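The grip that wouldn't let go
by Troels Ásgeirsdóttir

Snack packing is what I've been working on all spring, and this month it bit back a little. 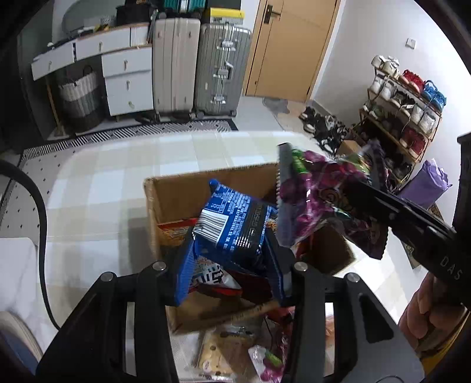
So what do you do when a gripper holds on after it's been told to open?
Cut the power to the drive first, wait for the linkage to go slack, and only then put your fingers anywhere near the pads.

I know that now. I knew it before too, if I'm being fair, but knowing a rule and following it on the 600th packet of the day are two different things. I was working through a batch for the Skesturier project, small packets in and out of a cardboard box, with a hand-held Kallham gripper doing the squeezing. It closed on a packet, I sent the open command, and nothing moved. I sent it again. Still nothing, so I reached in and tugged. Of course that was the moment it decided to obey — it opened, closed again on the queued command and caught the side of my thumb. No blood, just a very flat-feeling thumb and some words I won't put in a newsletter.

Auður Thorlacius went through the log the next morning and found the trouble pretty fast. The controller had dropped 3 status messages in a row. When the link came back, it ran everything sitting in its queue, oldest first, with no check on how stale any of it was. My two open commands were in there, and right behind them was the close for the next packet. She then searched the whole month and found the same dropout 16 times in 1,579 grips. The other times it had cleared up by itself before anybody noticed, or we'd blamed a slippery wrapper and moved on. I'd blamed the wrapper more than once myself!

What's different now: any command older than half a second gets thrown out, and a lost link leaves the gripper holding still until somebody resets it by hand. Auður also swapped the cable, which had a bad bend near the plug (worth running your thumb along yours, if you have a good thumb). I wrote to Vanetti, who supplied the controller, and they've asked for our logs.

If your bench has the older controller, please don't run it unattended until you've got the new settings on. Auður has them on the shared drive in the folder called Þórarinsdóttir, and loading them takes less time than making coffee. And if you've had a gripper stick even once, tell one of us, even if it sorted itself out — we're still trying to work out whether the cable was the whole story.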